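January, workshop notebook, lick mats, morning

Back on the Drurell mat after the holidays and I have missed it more than I expected to! Batch 1546 is out of the molds and it smells a lot less like a bike shop than the last one did. The Muridetti silicone is softer too, so a short-nosed dog should be able to get into the corners without smooshing its whole face flat. (Pugs deserve peanut butter like everyone else.)

I weighed three blanks, then froze them overnight with plain yogurt in the grooves. Two popped out of the tray fine. The other one curled up at one end like a potato chip and stayed that way until after lunch. I think I pulled it from the mold too warm. Note to whoever pours next — leave them alone longer, go get a coffee. 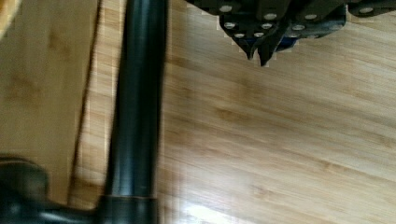
Gripper fingertips over the bamboo floor.

Suction cups next. The Stinton cups are rated for 2000 g and I wanted to see how they'd do with a sideways shove, because no dog on this planet licks straight down. With 1000 g pulling on the edge, the mat slid a little but held on. Doubled it and the front left cup let go with a noise that sent the shop beagle under the bench. She came out for yogurt, so we're friends again. Cups go back on the list. I'd like to try the fatter ones from the Hennessy order, if we still have any in the drawer and they haven't all become doorstops.
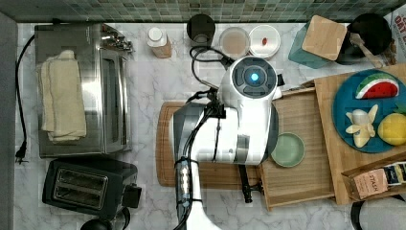

Corners on the mat are still bugging me. The square ones look sharp in the catalog mockup, but a bored puppy will find a square corner and chew it off in one evening, I'd bet my lunch on it. A rectangle with the corners rounded over, same idea as the reddish-brown cutting board on the marble counter, gives the teeth less to grab. I drew it three ways and like the middle one best, it keeps the groove running all the way around. Will cut a test plug if the router's free.

Left to do:
re-pour the curled one, same batch
try fat cups on tile and on the fridge door
wash everything, twice, the yogurt is in the hinge of the freezer now
ask about a darker green, the light one shows every drool mark

Stopped at 4:40, beagle wanted out.

Recent entries
Treat ball, lid threads (again)
Muridetti samples, smell notes
Cat version: shallow grooves or bumps?
Stinton cups, first pull test
Freezer tray cleanup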